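About the Gandon Robotics Club

Welcome, and thanks for stopping by! We're the after-school robotics club at Gandon, and we meet every Wednesday in the old art room (come in by the side door, the front one sticks). Maite Paredes started the club with 2 students and a kit she'd bought herself, and it has grown a good deal since then.

Our big project this year is teaching an arm to tidy up after a gardener: picking up tools, sorting them and putting them back where they belong. It's slow work, with a lot of snacks, and we're hoping to show it at the Horkedberg meet in August. Beginners are always welcome, and you don't need to know any code to join.

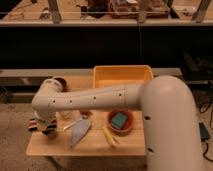 Kesow wrote to us after open night that the trowel had been the hardest thing to program, "and I'd still pick it again over the sponge." New members can sign up at the school office.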